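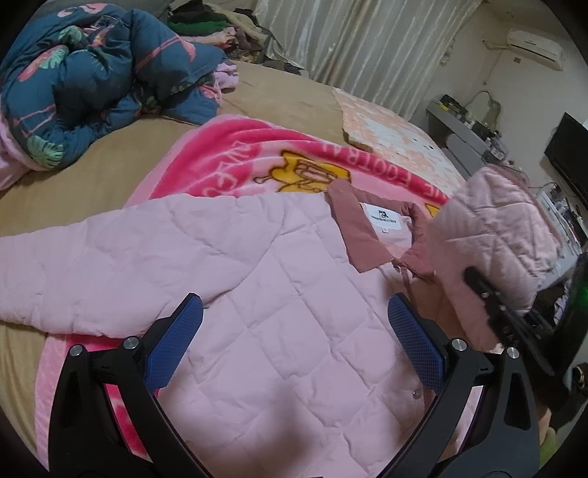

Week three of collecting folding examples in people's homes. We're on jackets now, after 16 days of towels and T-shirts. Jackets are slower. A quilted one like the pink one on this bed has some spring in it, so a sleeve you lay down flat may not stay where you put it. The left sleeve is out flat on the tan sheet and the right one is still up and bunched, and I'd call that the middle of an episode. The middles are what we're short of.

Our count as of Monday: 41 usable jacket episodes. Over 30 more were thrown out, mostly for going too fast. If the fingers close and pull in the same motion, the model can't learn when the grip is good. Close, wait a beat, then pull.

Isabelle Chan does our review. Her note on my last batch was one line: "You always start with the left sleeve." She was right. I've been told to switch sides every other episode and to start some of them from a messy pile.

We leave the bed the way we find it. Blankets under the jacket, comforter shoved to one side, clothes at the far end, all of it stays. The early sets from the Voluvcombe office were done on one bare table, and the policy trained on them did fine on that table and badly on a bed. Soft surfaces give when you press down. Pink on pink is hard too.

Someone asked about snaps and drawstrings. We don't fasten anything yet. The task is sleeves in, fold in half, fold again. If a drawstring gets caught in the fingers, keep going and tag the episode "snag." Telmo Segura wants those kept in a separate folder. He thinks recoveries are worth more than clean runs. I'm not sure, but they take no extra work to save.

Same person asked how long one takes. My jackets average 19 seconds when nothing slips. Thick ones run longer. Hoods I skip for now.

One change to the labels starting this week. "Collar open" and "collar closed" are now two different start states. Before, we wrote "face up" for both, and Elmarie Tshabalala had to go back and sort the whole April set by hand. Please fill in the field before you upload.

Next up is kids' coats at the Ultolham homes, then pants. If you've collected on pants with a two-finger tool, tell me how you handle the waistband. I keep grabbing both layers when I want one.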